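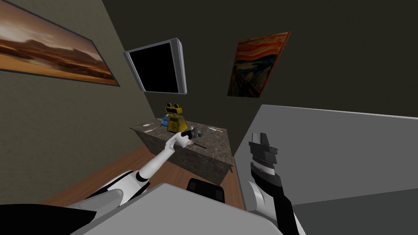 Image credit: Sturonano

From: Nadine Chidiac
To: Warna Readers' Circle members list
Subject: Re: November title and loan copies

Dear members,

Thank you to those who replied to Alistair's message, which is quoted at the end of this one. The selection for November is confirmed as "The Ferry at Ernex", the second of the Sleiman mysteries by Javiera Olivares.

The library has set aside 8 loan copies under the Circle's name. Please collect them from the front desk and sign the sheet when you do. Members who own a copy are asked to leave the loan copies for others. The large print edition has been requested from another branch and has not yet arrived.

Several members asked whether the first book must be read beforehand. It need not be. The inspector's dismissal is explained in the opening chapter, although the matter of his brother's debts will mean more to those who know the earlier case.

Discussion will cover the whole novel, including the ending. Written comments from members unable to attend should reach Bilal Najjar by noon on the day of the meeting, and should not exceed 200 words. He will read them aloud in the order received.

Regards,
Nadine Chidiac
Secretary

Alistair Mackay wrote:
> Could the Circle please confirm the November title? I understood
> it to be the Olivares, but Najwa has the short stories on her list.
> I would favour the novel. The stories took us 90 minutes last time
> and we reached only 2 of them.
>
> A. Mackay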